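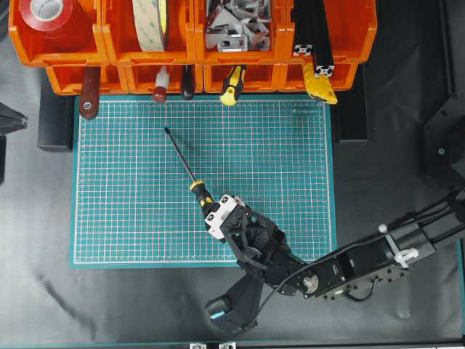

Keeping small bins in place behind a cutting mat
Asked in Workbench & Storage, October, by user Preketden

I keep hardware in two rows of orange plastic bins at the back of the bench: tape, brackets, short lengths of extrusion. The front row creeps onto the mat. Does anyone fix theirs down?

Answer 1
Get a rail.

Answer 2
Check the notches first. If the bins interlock, push them together and they move as one block - much harder to shift. Then put the heavy parts in the front row. Extrusion standing on end makes a bin top-heavy, so lay it flat if it fits.

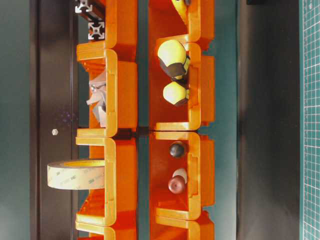
Bins butted together, tape roll sticking out past the rim.

Wide rolls need a deeper bin.

Comments (2)
Bollon: Double-sided tape under the front row works too.
Baxter: Not on fabric.

Related
Labeling 100 small bins
Cleaning a cutting mat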